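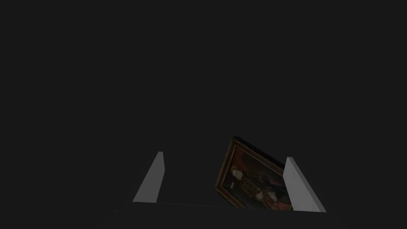 第4章 手先カメラ認識と把持判定の設定

4.1 適用範囲

本章は、Patutora の認識モジュール Clasness を、シミュレータ Clesevari 上のマニピュレータに接続し、手先カメラの画像から把持候補を生成するまでの手順を定める。対象は Patutora 9 系である。旧版の設定ファイルは読み込めるが、物体マスクに関する項目は既定値に置き換わるため、4.4 節以降を改めて実施すること。

実機への適用は第7章による。本章で得た閾値を実機にそのまま転記してはならない。

4.2 事前に確認する事項

作業を開始する前に、次の各項を満たしていることを確認する。

・Clesevari が起動し、シーンの読み込みが完了していること。
・アームのモデルに指先の衝突形状が登録されていること。
・作業者の利用者権限が「設定者」以上であること。
・ポート 3024 がほかのプロセスに使用されていないこと。
・モデルデータの展開先に十分な空き容量があること。展開後の容量はほぼ 158 MB である。

注記 ポート番号を変更する場合は、Clasness 側と Clesevari 側の双方を同じ値にする。一方のみを変更した場合、接続状態は「待機」のまま推移し、エラーは出力されない。

4.3 カメラ入力の登録

1. 管理画面の「入力」から「新規登録」を選択する。
2. 種別に「手先カメラ(シミュレーション)」を指定する。
3. 参照座標系に tool0 を指定する。カメラ本体の座標系を指定した場合、候補姿勢は指先ではなくカメラを基準に出力される。
4. カラー画像と深度画像のトピックをそれぞれ割り当てる。
5. 「時刻同期」を有効にし、許容差を入力する。既定値は 200 ミリ秒である。アームを連続動作させながら認識を行う場合は、この値を小さくする。
6. 「接続試験」を実行し、状態が「受信中」に変わることを確認する。
7. 「保存」を選択する。

注意 接続試験の実行中にシーンを再読み込みすると、トピックの割り当てが失われることがある。この場合は手順4からやり直す。

4.4 指領域マスクの作成

手先カメラの画像には、通常、グリッパの指が含まれる。指の領域を物体として検出させないため、次の手順でマスクを作成する。

1. グリッパを全開とし、「マスク」から「開状態を取得」を選択する。
2. グリッパを全閉とし、「閉状態を取得」を選択する。
3. 中間の開度について「補間生成」を実行する。
4. 「輪郭の余白」を設定する。単位は画素とし、初期値を変更せずに開始する。
5. 「重ね表示」を有効にし、マスクの縁が指の縁に沿っていることを左右それぞれについて確認する。

背景が一様に暗いシーンでは、明るい灰色の指は輪郭が得られやすい。一方、額装された絵画のように縁が濃い茶色の対象物は背景との差が小さく、カラー画像のみでは外周の検出が不安定になる。このような対象物を扱う場合は、「輪郭の根拠」を「深度優先」に変更する。

指が対象物の一部に重なっているときは、マスクの適用後、対象物の外周に欠けが生じる。Clasness は欠けた辺を直線で補うが、補完の対象は矩形と判定された物体に限られる。補完した辺は結果ファイルに inferred と記録され、把持点の候補としては採用されない。

注記 左右の指で対象物までの距離が異なる場合、候補の中心は対象物側に寄って出力される。中心合わせはマスクではなく、4.6 節の「接近補正」で行う。マスクの余白を左右別々に調整して見かけ上の位置を合わせる方法は、開度を変えたときに誤差が拡大するため、使用しないこと。

4.5 物体分離の設定

物体分離は、マスク適用後の画像を個別の物体に分割する処理である。

1. 「分離」から「方式」を選択する。通常は「標準」とする。
2. 「最小面積」を設定する。小さな突起を独立した物体として扱わない場合は、値を大きくする。
3. 「奥行きの段差」を設定する。手前の物体と奥の物体が一体として検出される場合は、値を小さくする。
4. 「遮蔽の扱い」を「連結」または「分離」から選択する。
5. 「試行」を実行し、各領域に付された識別番号を確認する。
6. 識別番号が試行のたびに入れ替わる場合は、「追跡」を有効にして手順5を繰り返す。

注意 「最小面積」を過度に大きくすると、細い部材が背景として処理される。経路計画モジュールは背景とされた領域を障害物として扱わないため、干渉検査をすり抜けるおそれがある。

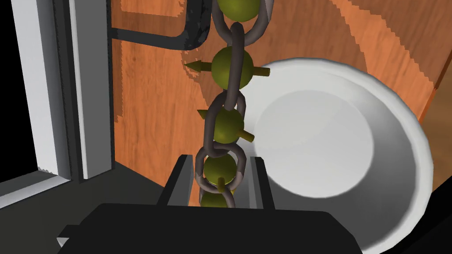
「遮蔽の扱い」は、手前の物体によって奥の物体の領域が分断される場合の動作を決める項目である。「連結」を選択すると、色と奥行きが連続する複数の領域に同一の識別番号が与えられ、「分離」を選択すると、領域ごとに別の番号が与えられる。吊り下げられた鎖と右の指が白いボウルの左側を隠すような配置では、「連結」を選択し、ボウルを一つの物体として登録する。鎖に連なるオリーブ色の球は、突起も含めて鎖と同じ物体にまとめ、「剛体」の指定を外しておく。木目の面に斜めに入る濃い筋が領域の境界として検出される場合は、「模様の抑制」を一段階ずつ上げる。上げすぎると、黒い取っ手の縁など実際の段差まで失われるので、変更のつど試行結果を確認すること。

「剛体」の指定を外した物体は、経路計画モジュールにおいて可動障害物として扱われ、外形に余裕を加えた領域が進入禁止となる。余裕量は「計画」の「可動余裕」で変更できる。物体が指の間の空間に入り込んでいる姿勢では、この領域と指の衝突形状が最初から重なり、計画が開始されない。その場合は次のように対処する。

1. 「計画」から「初期干渉」を開き、該当する物体の識別番号を確認する。
2. 当該物体を把持対象とする場合は、「対象に指定」を選択する。指の内側面に限り接触が許可される。
3. 把持対象としない場合は、グリッパの開度を変えずにアームを手動で後退させ、再度認識を行う。
4. 「初期干渉」の一覧が空になったことを確認し、計画を再開する。

警告 「干渉検査を一時停止」は保守用の機能である。初期干渉を解消する目的で使用してはならない。停止した状態で保存した設定を実機に読み込ませた場合、アームが周囲の物体に衝突し、機器の破損又は人身事故に至るおそれがある。

4.6 把持候補の生成と接近補正

1. 「候補」から対象物の識別番号を選択する。
2. 「候補を生成」を実行する。候補は評価値の高い順に表示される。
3. 上位の候補を選択し、「仮想指」を表示する。
4. 仮想指が対象物以外の領域と交差していないことを確認する。
5. 「接近補正」を有効にし、補正軸を指の開閉方向に設定する。
6. 補正量の上限を入力する。上限は全開時の開口幅の半分を超えない値とする。
7. 「乾式実行」を選択し、グリッパを閉じずに接近動作のみを行わせる。
8. 接近後の姿勢で再度認識を行い、補正量の残差が許容値以内であることを確認する。

傾いた板状の対象物では、手前の辺と奥の辺で見かけの長さが異なる。評価値は画像上の長さではなく、深度から復元した寸法に基づいて計算される。深度画像に欠測があるときは評価値の横に「推定」と表示されるので、視点を変えて再取得することが望ましい。

注記 候補が一つも表示されない場合は、対象物が進入禁止領域に完全に含まれていないか、又は最小面積の設定により除外されていないかを確認する。

4.7 把持判定の閾値

把持判定は、指の開度、指先の接触力及びマスク適用後の画像の三つを入力とする。画像のみによる判定は選択できない。指の間に対象物が写っていても、指の内側面に接しているとは限らないためである。

開度の閾値は、対象物の厚さを実測して入力する。Clesevari のシーンでは、物体の属性画面に表示される値を用いてよい。接触力の閾値は、対象物のない状態でグリッパを開閉したときに得られる値を基準とし、これを上回る値に設定する。

判定結果は「成立」「不成立」「保留」のいずれかで出力される。「保留」は、入力の一つが時刻同期の許容差を超えて遅延したことを示す。「保留」が続く場合は、4.3 節の手順5に戻り、許容差及び画像の送信周期を見直すこと。

4.8 設定の保存と引継ぎ

1. 「管理」から「設定の書き出し」を選択する。
2. 書き出す範囲として「入力」「マスク」「分離」「計画」「候補」を選択する。
3. 備考欄に、使用したシーン名、グリッパの型式及び Patutora の版数を記入する。
4. 書き出したファイルを読み取り専用とし、所定の保管場所に格納する。

グリッパの指を交換したときは、形状が同一であっても 4.4 節の手順を再実施する。シーンの照明のみを変更したときは、4.4 節の手順5及び 4.5 節の手順5による確認で足りる。

本章の手順で解消しない不具合については、書き出した設定ファイルと動作記録を添え、Tsang のサポート窓口に連絡する。動作記録の取得方法は付録Bに示す。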